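Last updated: 4 Jun 2018

Progress report to Cudia, household chores project
Prepared by Fletcher Maihi, Nundum

In this period we continued the work on tidying a kitchen table with one arm. All tests were still made in simulation, as we agreed with Shona McPhee. We ran 1,000 attempts, and in each of them the arm had to pick one thing between mixed objects and put it in another place. Tubes and other small light items are going better than in the last report. Heavy round shapes remain difficult, and the grip often slips at the last moment.

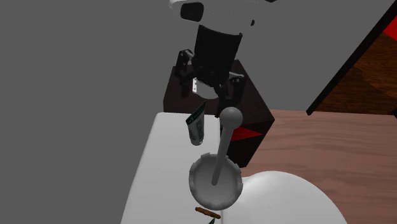

Can a machine clear a kitchen table without help today?
Only when the table is simple and the objects are few. With more clutter, a person must still step in.

For the next period we plan 24 new table layouts, and we will start the wiping task, which is seven weeks behind the plan. The delay comes from our side. We ask to move the first test on the real arm to October. The budget does not change.

Related items
Landitz shelf stocking trial: interim notes
Chuensuk laundry folding study
Nundum: previous progress report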